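Démonstrations à la pince manuelle : combien d'épisodes par objet, et que faire des objets froissés ?

Forum Derkwood > Apprentissage par démonstration > Collecte

Dilani Mridha
Bonjour,
Je prépare un jeu de démonstrations pour une tâche de ramassage : saisir de petits objets épars sur un lit et les déposer dans un bac posé à côté. La collecte se fait avec deux pinces tenues à la main, caméra grand angle sur chacune, sans bras robotisé. La politique sera ensuite déployée sur une cellule à deux bras (contrôleur Sikis).
J'ai 300 épisodes validés. Les boîtes rigides passent bien à l'entraînement. Les objets souples beaucoup moins : la pince se ferme trop haut, ou bien elle prend le couvre-lit avec l'objet.
Deux points :
- faut-il augmenter le nombre d'épisodes ou changer la manière de démontrer ?
- un tissu très contrasté sous les objets gêne-t-il l'estimation de trajectoire de la pince ?

Les objets sont du même genre à chaque prise : une petite boîte, un sachet plastique blanc, des boules de papier. Je modifie leur disposition d'un épisode à l'autre, jamais la hauteur de départ des mains. 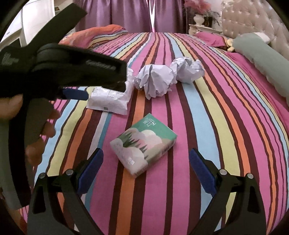
Mamta Lodhi
La hauteur de départ fixe est déjà un problème. Si toutes les approches commencent au même niveau, la politique n'a aucun exemple de correction verticale, et c'est là qu'elle échoue sur le papier froissé, dont la hauteur varie d'une boule à l'autre. Faites partir les mains de plus haut, de plus bas, de travers.
Sur le nombre : 300 épisodes suffisent pour un objet rigide sur un support plan. Pour du souple sur du souple, je n'ai rien obtenu d'exploitable avant 1000, et la courbe s'est aplatie bien avant 3000. Je changerais d'abord la démonstration.
Concrètement :
1. Descendre jusqu'au contact des patins avec le tissu, marquer un arrêt net, fermer, puis lever de quelques centimètres à la verticale avant toute translation.
2. Pour le sachet, viser un bord relevé. Une prise à plat sur un film brillant donne des épisodes irréguliers, même avec un opérateur entraîné.
3. Enregistrer des reprises volontaires : fermeture à vide, réouverture, nouvelle approche. Un épisode sur cinq chez nous.
4. Vérifier l'ouverture maximale des doigts au début de chaque série. Un décalage de zéro se retrouve dans toutes les étiquettes de largeur.
Pour le tissu : des rayures marquées fournissent des points d'intérêt, donc plutôt favorable à l'odométrie visuelle. Le risque vient des motifs périodiques (fausses associations) et surtout du tissu qui se déplace quand on appuie. Tendez-le et bordez-le. Prévoyez aussi des prises sur fond uni, sinon la politique s'attachera au motif.

Jaiswal_1410
pareil ici, j'ai mis plus de données et ça a marché

Clavo
Complément sur la synchronisation, qui produit le même symptôme que celui décrit. Si la largeur de pince est horodatée en retard par rapport à l'image, la politique apprend à fermer au mauvais moment du mouvement, et le défaut passe inaperçu sur une boîte rigide. Test simple : filmer plusieurs fermetures rapides, repérer l'image où les patins se touchent, comparer avec le minimum de la courbe de largeur. Au-delà de deux images d'écart, recalez avant de réentraîner. À faire pour chaque pince séparément, les retards ne sont pas forcément identiques.
Vérifiez aussi que la latence du contrôleur est compensée au déploiement, elle s'ajoute à celle de la collecte.

Dilani Mridha
Merci. Trois images d'écart sur la pince gauche, zéro sur la droite. Je recale, puis je reprends une série avec hauteurs de départ variables et tissu bordé.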